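Cloth-sorting cell: questions about the April fault
Last edited 10 Dec 2024 by Zdislava Ďurica

What went wrong?
The arm was told to lift one cloth and lifted several, again and again, and the log called each one a success. Out of 407 logged picks, 50 were multiple grabs. The Drutix software reads grip force and finger gap. It doesn't know what is between the fingers. Four cloths in one pinch still pass.
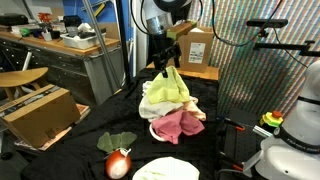 Hasn't the update fixed it?
So we're told. The release note says "improved single-item detection" and gives no test results. The gripper can certainly hold a single yellow-green cloth beside a pile. One good pick says very little about the 50 bad ones.

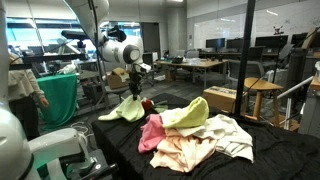 Is it safe to stand near the table?
Not while the arms are enabled. A wrong grab is mostly a nuisance, but a bundle can snag, and then the arm pulls. Ankit Vashisht's rule stands: know where the stop button is before you enable anything. I wouldn't rely on the software's collision limit, whatever the manual says.

Can I use the old success figures?
No. Please stop quoting the 357 as well. Those are just the picks left after subtracting the errors we caught, and we only rechecked them by eye.

What should I do if it happens again?
Stop the arm, leave the cloths where they are and write to Kazuhiro Katayama with the run number.

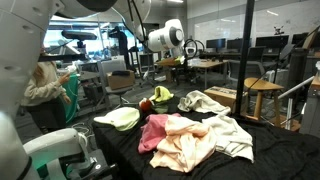

Towels and cloths on the black-covered table, arms at left.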